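Skornlow Dreto 11 Tower Cooler

Back in stock from Thursday

If your PC sounds like a hair dryer every time a game loads, the Dreto 11 is well worth a look. It's a single-tower air cooler with one 120 mm fan, and it's the one we keep going back to for our own builds. It fits in cases that bigger coolers won't go near, and it's so quiet at idle that you may find yourself checking whether the fan is spinning (it is!).

The Dreto 11 stands 142 mm tall. Most mid-tower cases have room for that with space left over, and so do plenty of the smaller microATX ones. The heatsink is set back from the memory slots, so you can fill all four with tall sticks and never have to move the fan up. We love that. Anyone who has tried to swap RAM under a big twin-tower will know why.

Cooling is handled by four copper heat pipes that touch the processor directly. Skornlow rates it for chips drawing up to 200 watts, and at normal gaming loads the fan stays at a low hum. Push every core with a long video render and you'll hear it, but it's a smooth whoosh with no whine or rattle — a big step up from the older Dreto, which had a buzz at mid speed.
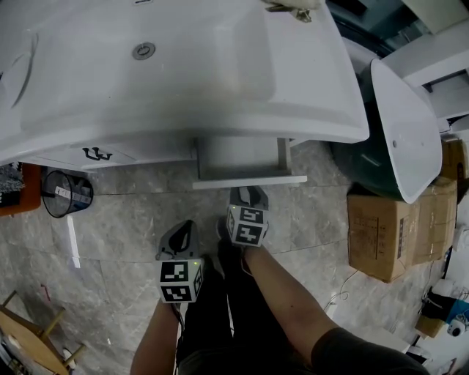

Will it fit my old motherboard?

The mounting kit covers all current desktop sockets and most of the ones from the last few generations. If your board has an unusual socket, send us the model name before you order and we'll look it up.

Fitting it is a pleasant job. The backplate holds itself in place while you turn the board over, the screws have proper stops so you can't overtighten them, and a long screwdriver comes in the box. Vlastimil Danko on our build bench had his first one mounted in 22 minutes, with the paste cleaned off the old chip and a coffee on the go.

You can add a second fan for push-pull. The clips are already in the box, and the Quintela 120 is the same fan in a gray frame. It drops the temperature by a few degrees under heavy load. For a cooler that has to match a dark build, ask for the Murkalus version, with black fins and a black top plate. Same parts underneath, and the next batch is due in December.

In the box: heatsink, 120 mm fan, mounting kit, spare fan clips, thermal paste, long screwdriver, printed guide.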